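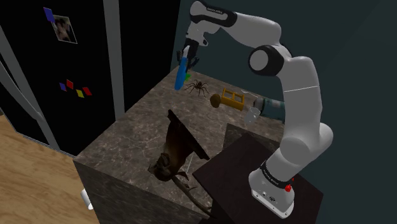

Section 4. Clearing a Counter

Read this before you promise anyone a clean kitchen. Tultura can pick things up and put them down in the simulator. It cannot yet tell clutter from decoration, and its opinion of what belongs in a kitchen is generous.

1. Open the kitchen scene and press Reset. The arm goes to its rest pose and the counter fills with items.

2. Choose a target from the item list. Start with something flat and easy to grip. Leave the drinking glass and anything shaped like an owl until you have had some practice, or lunch.

3. Set the drop zone. If you skip this step, the arm will put the item back where it found it and report success.

4. Press Run. Pick speed is set to 2 out of the box. Higher settings make the same mistakes sooner.

5. When the arm stops, check the result yourself. The log says "done" when the fingers open, wherever that happens to be.

Note: The spider is an ordinary item. You may select it. Haf Prydderch has asked that you don't do so during demos.

Note: Our last test batch ran 4,000 attempts at moving one item to the drop zone, and 2,626 ended there. A patient child would beat this and would also want paying.

Caution: Do not load these settings onto a real arm. Simulated glasses cost nothing and sweep themselves up on Reset.

Wiping the counter is not supported in this release. For now, use a cloth.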